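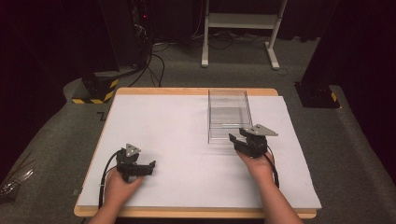
Review: Tipoki hand-held grippers for recording demonstrations

Reviewed by Ataahua Baxter, September 4, 2019

Tipoki sells its grippers in pairs, one for each hand, for teaching two-arm policies without teleoperating the arms. We used a pair through August and collected 1156 demonstrations, most of them with a clear open-topped box on a white board.

Clear plastic is hard on any camera policy. The walls show up mainly as reflections and a slight gray tint. Trained on our recordings, the Fukach baseline placed its first grasp on the wrong side of the wall in 45 trials. Adding the gripper width signal brought that down a good deal, and I would log it from day one.

The handles are comfortable for short sessions. Tullio Amato has larger hands and wanted a break sooner than I did. The cables are my main complaint. Each gripper has its own, and the right one tends to lie along the forearm and pull when you reach across.

Calibration takes two passes and the manual covers only one. Support answered in 3 days.

Good data, annoying cables. We are keeping ours.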